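Brokbridge Tidy-Up Set: putting small things in tubs
Print this page | E-mail this page | 3 comments | 29 shares

README for the tabletop tidy-up data. Read this before you open anything else, it's short-ish.

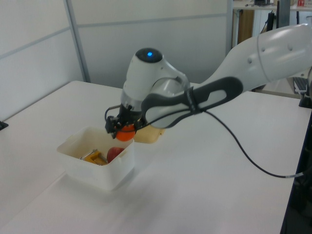
Orange ball over the white tub, apple and the yellow thing already inside.

## What's in here

Records of small household items getting put into open containers on a plain white table. 455 episodes in this release. An episode = one item, one trip, one container. Each has a row in items.csv and a row in episodes.csv, matched on episode number. Clips are in the clips folder, same number.

That's it for the big picture. The rest is about the things themselves, since that's where the questions come from.

## The containers

White tub. Plastic, rectangular, open top, walls a bit see-through so you can sort of make out what's in there from the side. Little ledges near the top. Called tub_white in the csv. Most episodes use it.

Beige container. Rounded front. Usually sits further back. Called bin_beige. If an item ended up in the beige one the column says so, do NOT assume the white tub.

Neither has a lid. We had lids in the December batch and dropped them, too fiddly, and half the labels said "closed" when the lid was only resting on top. Those episodes are not in this release, please stop asking for them.

## The items

Items were picked from a kitchen drawer, a toy box and a desk. Nothing fancy. 70 item names in the list after Kerttu merged the duplicates. Some notes on the ones people trip over:

- ball_orange: round, plain orange. Some early rows had it as "orange", which got mixed up with the fruit. Fixed now. If you still find a row that just says orange, it's the ball, write to us.
- apple_red: one name for all red apples. We did not track which apple was which.
- yellow tool: yellow with a gray metal part. Labelers could not agree, half wrote clamp, half wrote stapler. We went with tool_yellow and left it there. The original wording is in the notes column if you care.
- sponge, brush, spoon: more than one of each, numbered. Numbers carry over between sessions.
- socks: rolled pairs only. A pair is one item.

Fruit got swapped out when it went soft. Color drifts a bit because of that, bananas worst of all.

## What counts as "in"

Spent way too long on this one. The rule we ended up with:

Item is IN when it is below the rim and let go of. Touching the wall is fine. Resting on top of another item is fine as long as it isn't sticking out over the edge.

Item is OVER when it's held above the container. Still held = over, even if it's a hair from the rim. The still at the top of this page is an over, for the ball. The apple is in.

Item is ON when it's sitting on a ledge or the rim. Rare. 

Item is OUT for everything else, table, floor, bounced. The ball bounces. Check the last label of the episode and not the first one if all you want is the end result.

## Order of packing

No fixed order. Whoever set up the session picked the items and the order, and wrote it on the sheet. Shewit tends to go heavy things first, small stuff after, like packing groceries. Kerttu goes by color. You can see it in the data if you look, so split by session and not at random, otherwise your test set is going to look a lot like your training set.

Containers are not always emptied between episodes. The start_contents column lists what was already in there. Empty cell means empty container. A question mark means the sheet was unreadable (coffee).

## Files

items.csv - one row per item name, with color, rough shape, where it came from
episodes.csv - one row per episode: item, container, start contents, end label, session
labels.csv - 1677 rows, one per label change (out, over, in, on)
clips/ - one clip per episode
sheets/ - scans of the paper setup sheets, messy handwriting, good luck

Commas inside the notes column are quoted. Excel handles it fine, if your own script doesn't then fix the script.

## Known problems

- Sheet for session 4 is missing its second page. Start contents filled in from the clips.
- Lighting changes between sessions. Soft shadows in some, harder in others. Not labeled.
- Stuff on the table edges. Odd bits that aren't part of the task sit at the sides now and then, we did not label them and they never get packed.
- "In" for socks is shaky. They spring open. Shewit relabeled nearly 70 of those label rows but there are probly more.
- Beige container hidden behind other things in a lot of clips. If the label says beige and you can't see it well, trust the sheet.

## Not in here

Dishes, glass, anything sharp. No liquids. No taking things back out of the tub either, only putting in. An unpacking set is half done under the name Konero, no date for it yet.

## Use and credit

Free for research and teaching. Credit it as "Brokbridge Tidy-Up Set, Windix / Seyoum" and tell us if you publish, we like seeing it. Don't re-upload the sheets folder, there are people's initals on them.

Labels: Shewit Wako. Item list and csv cleanup: Kerttu Hämäläinen. Label mistakes go to Shewit, everything else to Kerttu. Include the episode number or it goes to the bottom of the pile.

Last edit 10 Feb 2023, fixed the ball rows, added the ledge rule.

3 comments | 29 shares
Print | E-mail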